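Takeaway cup project: final report
Group 5 (Nnamdi Sani, Mizanur Akanda)
Module: Everyday Packaging and Use
Handed in 2020-05-24

1. What we set out to do

Short version. We looked at the paper cup you get with a cold drink, plus lid, plus straw, and asked why the last bit (getting the straw in) is such a faff. The original title had "sustainability" in it but we dropped that after the first tutorial, far too big. So: cup, lid, straw, table. Nothing else.

The brief from the Wickramasinghe café on the ground floor was one line long. They wanted to know whether to keep their present lid or swap to the Droludier one, which costs a bit more per sleeve. They were changing supplier in August anyway.

2. Materials

Black paper cups, the plain sort with no sleeve. Lids to match, also black, from Kulonico. White straws. We started with the short ones and went over to long ones because the short ones vanish into the cup if you let go, and then you're fishing about with a teaspoon.

We wanted paper straws from Fivia as well but the order came too late to use. They are still in the cupboard if next year's group wants them.

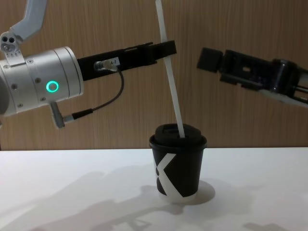
The opening in the lid matters more than we thought when we wrote the plan. A cross-cut slot pushes back at you. A plain round hole doesn't, but then the straw leans whichever way it likes and the drink slops out if you knock it. Mizanur reckons the leaning is fine. Nnamdi doesn't. We didn't settle this and have left both views in section 5.

3. Setting up the table

Took us longer than the tests, to be fair. The first table was no good, it had a wobble and a dark top, and a black cup on a dark top is hopeless when you are going through notes and pictures later. Moved to the other room. White top there, wood-grain panelling behind, so the black cup stands out well and the straw shows up against the wall even though it is white. We kept everything else off the top, bags and laptops on the floor. Wiped it down between goes as any drip makes the cup base slide and then you're measuring the drip and not the lid.

Cups were tested part filled with cold water. No hot drinks, that was a condition from the department and sensible enough.

Things we'd fix about the setup:
the blinds, glare in the afternoon
no mark on the table for where the cup goes (we used a coaster, then lost the coaster)
one notebook between 2 people, bad idea

4. The method, such as it was

Stand the cup. Press lid on all the way round, not just front and back. Hold the straw well up, near the top, and come down to the hole. Write down what happened. Did it go in first time, did it bend, did the lid pop up, did the cup tip.

Holding height was Nnamdi's idea and it's the most useful thing in here. Hold low and you have control but your hand covers the hole, so you're guessing. Hold high and you can see, but a thin straw wanders at the bottom end.

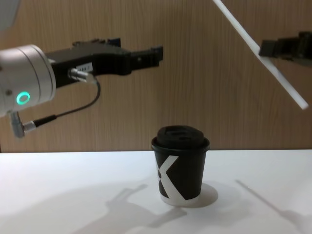 Steadying the cup is the other half of it. Most people we asked put a hand round it without thinking, and when we told them not to they looked at us as if we'd asked for something odd. With the black cup stood on its own on the white top, like it is there, nothing is holding it but its own weight, and that is the fairest test of the lid. It's also the most annoying to do. A stiff slot shoves the cup along, a soft one lets it stay put. We did a set each way and kept them on seperate pages.

We filled 61 lines of the notebook in the end. Some are crossings-out.

5. What we found

Slotted lid: more bends, more shoving, but once it's in the straw sits up nicely.
Round hole: goes in easily, then leans.
Lid not pressed down all the way: everything goes wrong and it isn't the straw's fault.
Long straw: easier to aim from above, tips the cup sooner if you catch it with a sleeve.

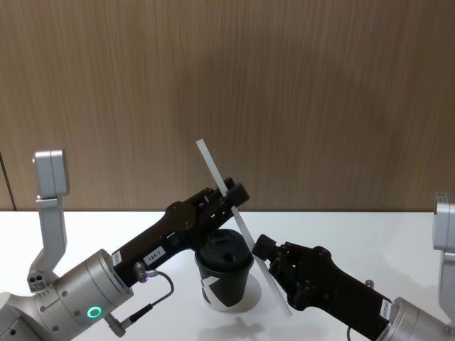
Fig. 3. Black paper cup upright on the white table, long straw held diagonally.

The angle is worth a line here. A straw brought in on a slant catches the edge of the slot, and that's where it creases. Straight down is better. We should of tested set angles properly, with a card marked up, but ran out of time. If anyone picks this up, do that first.

6. Recommendation to the café

Stay with the lid they've got. They get through almost 700 in a busy week and the Droludier lid wasn't different enough in our hands to be worth changing for. Show new staff how to press the rim all the way round. Keep the long straws.

7. Who did what

Nnamdi: plan, table, sections 3 and 4. Mizanur: buying things, notebook, sections 2, 5 and 6. Section 1 was both of us, the night before.

Spare cups are in the box by the sink, please use them up.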